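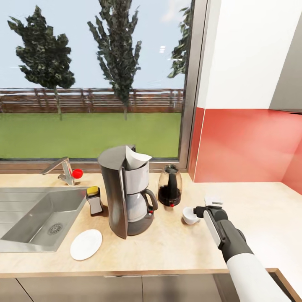

Figure 6. Simulated kitchen used in the cup-and-saucer trials. The cup lies on its side on the counter, with the gripper extended toward it.

5.3 Failure analysis: tipped cups

The task asks the arm to pick up the cup and set it upright on the saucer near the front edge of the counter. We ran 60 episodes with the final policy, and 35 of them ended in success. Of the failed episodes, 10 share one fault, which we treat separately here: the cup went over on its side and the policy did not recover.

Logs from these episodes follow the same pattern. The gripper closes before the fingers have passed the rim. One finger touches the outer wall above the cup's center of mass, the other touches nothing, and the cup tips. The controller reads the rise in finger torque as a completed grasp and starts the lift. The arm then carries an empty gripper to the saucer, opens it, and reports the episode as finished. No error is raised at any point.

Two causes were separated by replay. The first is a depth offset in the wrist camera model. The offset was added in March, when the scene was ported to the Mondico renderer, and it was not carried over to the training scenes. Removing it and replaying the same seeds cleared 6 of the 10 episodes. The second cause is the grasp check itself, which uses torque alone. A check that also requires a minimum finger gap at closure would have caught every empty lift in the set, although it would not have kept the cup from tipping.

Recovery is a separate matter. The demonstrations contain only upright cups, so a cup in the pose shown in Figure 6 is outside the training data. When episodes were restarted from such poses, the policy drove the fingers toward the height of an upright rim and stalled above the cup. In two restarts the forearm came close enough to the coffee maker to trigger the proximity stop. We count these as safety stops and not as task failures – the distinction matters for Table 4, where the two are listed in different columns.

The contact model limits what can be concluded. Friction between the cup and the counter is a single constant, and a real cup may slide where the simulated one tips. The carafe and the grinder are fixed bodies in this scene, so the arm cannot knock them over, and the cost of a bad approach is understated. We therefore do not report a damage rate.

All later runs use the corrected camera model and the combined torque and gap check. The seeds for the 10 episodes are kept as a regression set and are listed in Appendix B.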